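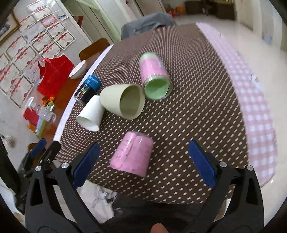

Dranville compara dos controladores con agarres grabados a mano en viviendas

Robótica | 15 de junio de 2020

La empresa Dranville ha publicado los primeros resultados de Prito, un proyecto en el que se prueban controladores para brazos robóticos a partir de movimientos hechos por personas con pinzas manuales. La comparación enfrenta a dos sistemas, Kurian y Vetia, en una misma tarea: recoger vasos y envases ligeros de una mesa y volver a dejarlos de pie.

Las grabaciones se hicieron en mayo en viviendas particulares, sobre mesas de uso diario. En cada sesión, un operador trabajaba con una pinza en la mano, o con una en cada mano, y una cámara montada en la herramienta registraba lo que quedaba delante de los dedos. Con ese material se ajustaron después los dos controladores, que se ejecutaron en el mismo brazo y con la misma pinza motorizada en el taller de la empresa.

Según Dranville, la prueba consta de 300 intentos por controlador. La mitad corresponde a objetos separados entre sí y la otra mitad a objetos que se tocan. Un intento se da por bueno cuando el brazo levanta la pieza, la gira y la deja apoyada sobre la base, todo en menos de 60 segundos. Si el vaso se cae después de soltarlo, el intento cuenta como fallido. También si queda aplastado hasta el punto de no mantenerse de pie.

El informe no declara ganador. Kurian obtuvo mejor resultado con los objetos separados y terminó antes casi todos los movimientos. Vetia fue más lento en el acercamiento, pero falló menos cuando había dos vasos en contacto y al cerrar sobre uno se podía arrastrar el otro. La empresa atribuye la diferencia a la forma en que cada sistema corrige la posición en el último tramo: Kurian fija el punto de cierre al empezar a bajar y lo cambia poco, mientras que Vetia lo recalcula hasta que los dedos llegan a la pieza.

Los vasos de papel fueron el objeto más difícil para ambos. Tumbados sobre un mantel ruedan con un roce pequeño, y la pared cede si el cierre es demasiado fuerte. Los técnicos probaron dos ajustes de fuerza. Con el más bajo, los vasos conservaban la forma, pero resbalaban al girar la muñeca. Con el más alto se reducían las caídas y aparecían marcas en el papel. Dranville ha dejado el ajuste intermedio para la siguiente ronda y advierte de que los datos publicados no se pueden comparar todavía con los que se obtengan con él.

Las latas y los botes dieron menos problemas. El brazo usado en el taller admite una carga de 400 gramos en la pinza con el dedo completamente extendido, y ninguna de las piezas elegidas se acercaba a ese límite. Los fallos con envases cilíndricos se concentraron en los que estaban orientados en la misma dirección que los dedos, una posición que obliga a girar la muñeca antes de bajar.

Una mano o dos

Otra parte del trabajo estudia si conviene grabar con una sola pinza o con dos. Con una, el operador tiene que enderezar el vaso apoyándolo contra la mesa. Con dos puede sujetarlo por un lado y empujarlo por el otro, o apartar un objeto con la izquierda mientras coge otro con la derecha. 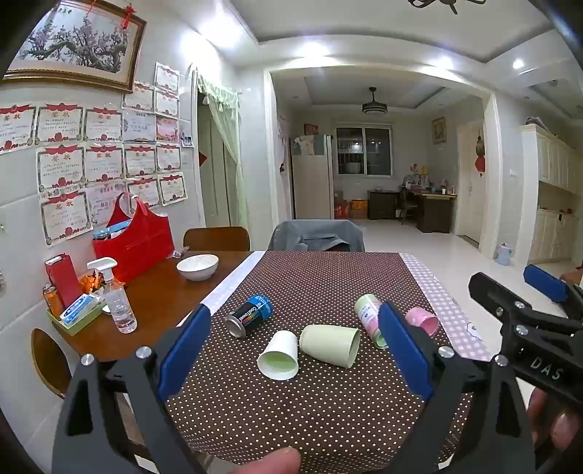 Dos pinzas manuales con almohadillas azules en los dedos, durante el trabajo con vasos y envases tumbados sobre un mantel de lunares.

Las grabaciones con dos pinzas duran más y exigen sincronizar las cámaras. En varias sesiones, el equipo tuvo que descartar material por un desfase entre la herramienta izquierda y la derecha. El problema se corrigió con una señal de inicio común, un gesto de abrir y cerrar ambas pinzas a la vez antes de tocar ningún objeto. El procedimiento se incorporará al manual de grabación de Prito.

De momento, la comparación entre Kurian y Vetia solo abarca la tarea a una mano. El taller dispone de un segundo brazo, pero la instalación no está terminada y falta por resolver la parada de seguridad cuando los dos entran en la misma zona. Dranville prevé empezar esas pruebas una vez acabada la calibración conjunta.

La altura de la cámara es otro de los puntos abiertos. En la herramienta manual va situada detrás de los dedos, y en el brazo hubo que reproducir esa colocación con un soporte nuevo. El primer soporte vibraba al frenar y la imagen llegaba movida al controlador. Vetia, que depende más de la imagen en el último tramo, se resintió más que Kurian. Los intentos hechos con aquella pieza se retiraron del recuento y se repitieron enteros con el soporte definitivo.

El informe dedica también un apartado a las superficies. Los manteles estampados no redujeron la tasa de aciertos en ninguno de los dos sistemas, aunque sí alargaron el tiempo de búsqueda de Kurian. Los suelos brillantes que asoman junto a la mesa provocaron detecciones falsas en las primeras ejecuciones. La empresa las eliminó limitando la zona de trabajo al tablero, una solución que describe como provisional y que obliga a marcar los bordes a mano en cada vivienda.

Qué se publicará

Dranville pondrá a disposición de los laboratorios que lo soliciten la tabla completa de intentos, con el tipo de objeto, la posición de partida y el motivo de cada fallo. Las grabaciones hechas en las viviendas quedan fuera de esa entrega. La empresa quiere revisar antes los fondos y retirar los fragmentos en los que se lean nombres o documentos de los residentes.

Tampoco se distribuirán por ahora los parámetros usados en cada controlador. En el caso de Vetia, la compañía explica que la versión probada ya ha sido sustituida y que prefiere repetir la medición con la actual. Kurian se mantendrá sin cambios para tener una referencia fija entre las dos rondas.

La segunda fase, que la empresa denomina Prito 2, añadirá recipientes con tapa y cuencos. La lista de objetos está cerrada, a falta de decidir si los cuencos se usarán vacíos o con contenido. Se conservarán las mismas almohadillas en los dedos y el mismo límite de tiempo por intento. Los laboratorios interesados en aportar mesas y espacios de grabación pueden dirigirse al departamento de ensayos de Dranville, que mantendrá abierto el plazo hasta completar el calendario de sesiones.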